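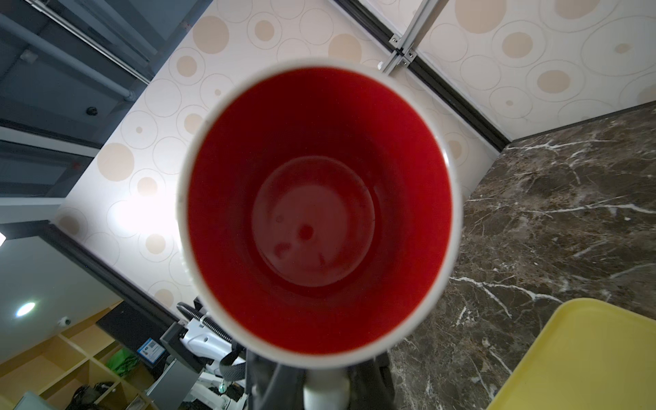

Do we need to book for the Skistent open day in Atport?
Booking is needed for the demonstration room only. The rest of the building is open to anyone who walks in before 4 p.m.

Prindadton Automation list, message 1738
Subject: Re: Skistent open day, who has been before?

> I'm thinking of bringing the evening class over from Prindadton
> for the open day in May. Most of them have only worked with
> conveyor equipment and have never stood next to an arm doing
> anything with household objects.
>
> Three questions. Is the mug demonstration worth the wait? Do
> they let you ask things while it runs, or is there a talk first
> and then silence? And is it the same setup they showed at the
> college, with the foam blocks?
>
> Also, does anyone know if the bus from the station still stops
> at the gate? The timetable I have is old.

I went to the preview for teachers, so I can answer most of this.

The foam blocks are gone. They now use ordinary mugs on a dark marble counter, with a yellow tray. The mugs are all different, and that makes it a better thing to watch than the blocks. Different handles and different finishes, so each one has to be gripped a bit differently. The one your class will remember is light blue with butterflies on it.

There is no talk first. An engineer stands to one side and answers questions while the arms run. She was happy to stop and go back over something if a group asked. I wanted to know how they plan the grip when the handle faces away, and got a long and useful answer. I also asked about the Juška software they use for scheduling the two arms, and she was more careful there. I think part of it is still being rewritten.

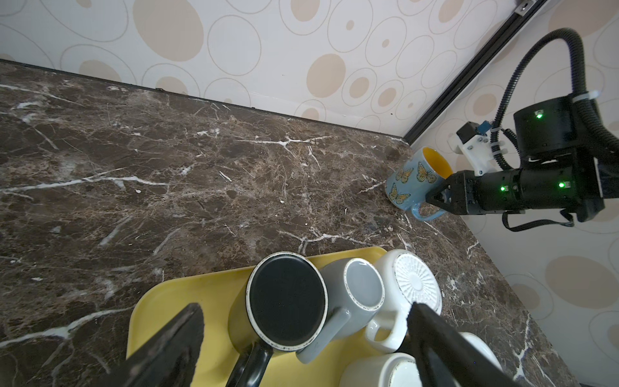
Page last changed: May, 9:40 a.m. (list archive, Prindadton)

As for the wait, groups go in 27 at a time and the session is short. We stood in the corridor longer than we were in the room. If your class is bigger than that, book two slots back to back and send the first half to the workshop floor afterward. The booking line is extension 181. Ask for the demonstration room by name or they will put you down for the general tour.

A few smaller points:

You stand behind a line on the floor. People at the back saw very little of the arms, so let the shorter ones go first.

The wrist cameras are small and easy to miss. I would tell the class to look for them before they go in. The black arm has green lights on it and tends to draw all the attention.

On our day one mug was dropped. They picked it up and carried on – the engineer said drops are left in on purpose when visitors are there, and I was glad of it.

I don't know about the bus. We drove and parked in the lot behind the building, where the gate code that day was 2580. They said they would change it before the open day, so ask when you book.

If you do go, please post what they say about Juška. I'd like to know if the answer has changed.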